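A Kitchen Corner in Fifty Square Feet

Samah Soliman laughs when I ask how big her kitchen is. "Some 50 square feet, if you count the spot where the door swings!" she says. She moved into the Gronen building three years ago, and she has cooked in that little space nearly every night since.

What got me excited was how little she keeps out. There is no stove. She has a single hot plate that lives in a drawer, a kettle, and a microwave, and with those she makes dinners I would happily cross town for (her lemon rice is wonderful).

"People think a microwave is for leftovers," she says. "I do my lentils in it, I do eggplant in it. Eggplant takes 5 minutes and it comes out like silk."

She wanted the whole corner pale. The old counter was dark green and she felt it swallowed the light, so she sold it and went looking for a plain white table. The curtain came later, from a remnant bin at Undeo, and she hemmed it herself over two evenings.

"I wanted it to feel calm," she says. "And I wanted room to chop. The table is the best thing I own."

The microwave is a cream-white Midea with an orange start button, which she loves - it's the one bright spot in the corner. The power strip stays off to the left, so the cord runs along the table and she can reach the plug.
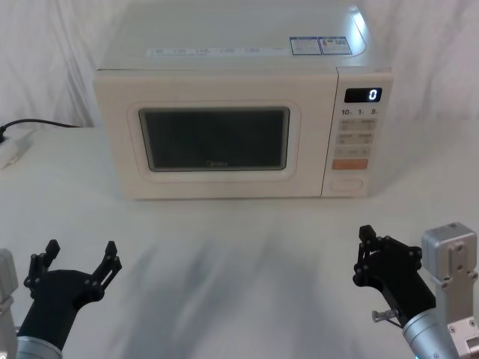 What She Would Change

"A shelf," she says right away. "Ait Brahim makes a narrow one for 90 dollars and I've been saving for it. I want my spices up where I can see them."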